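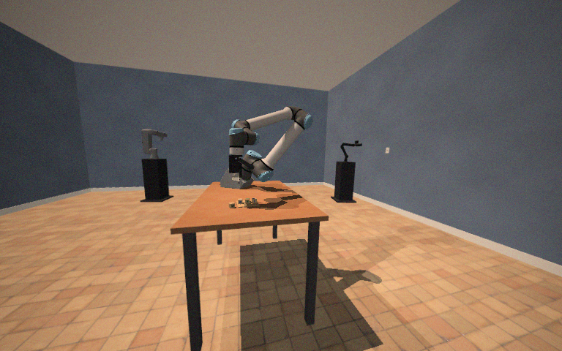
People remember the line they wish had been in the movie, Dalia Ozoliņš told us when we asked to use the Lucero's comment cards, and she doubted we would get anything more out of them than that. We thought she was being gloomy. By the end of the term we mostly agreed with her, though for different reasons.

Filed under: Student Work > Film and Media > Term Reports

Quoting Eltasine: do audiences remember what was said?

Our question was simple. Fans of Eltasine like to say it is "the most quotable movie ever made," and the Lucero prints that claim on its revival posters. We wanted to know if people who had just seen it could repeat a line correctly. A movie that everyone misquotes may still be loved, but "quotable" should mean something.

The Lucero gave us 1,914 cards from the Zetatent outdoor season and the indoor run in November. We threw out the blank ones and the ones we couldn't read, which left 1,495. Of those, 700 had a line of dialogue written on them. We checked each line against the printed script, and 373 matched word for word.

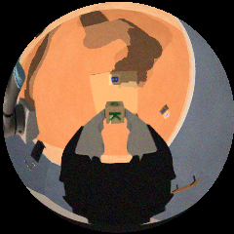 Figure 1. Cube with a letter K, held by the gripper.

So a little over half of the quoters got it right. The posters could probably live with that number, but we have doubts about it. The ferry speech is printed on the back of the program, and a lot of the correct cards used the ferry speech. Copying from a program is not remembering. We had no way to separate the two groups, and we should have asked for a set of cards from a night when the programs ran out.

Two of us also disagreed about what counts as a match. If someone writes "I am not going" where the script has "I'm not going," is that wrong? We counted it as wrong. One reader of our draft called this petty. Maybe so, but once you let small changes in it is hard to say where to stop - and the wrong versions were often better than the script, so we were tempted to be generous.

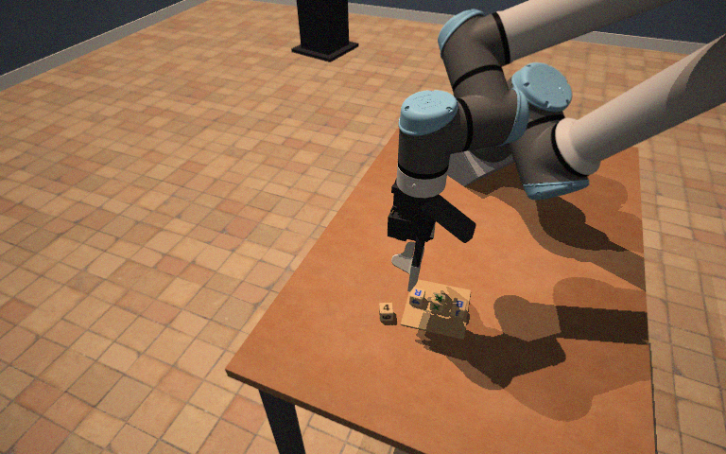

Figure 2. Robot arm over the table, with objects near the center.

We also looked at the Westico survey, which fans often bring up as proof. It asked people if they could quote the movie and took yes for an answer. We don't think it shows anything except confidence.

Limits: the cards were voluntary, and people who enjoy quoting movies are more likely to pick up a pencil. Some cards looked like they were filled out by the same hand. We left these in.

If another group takes this on, we suggest choosing a movie without a program, and asking people again a month later.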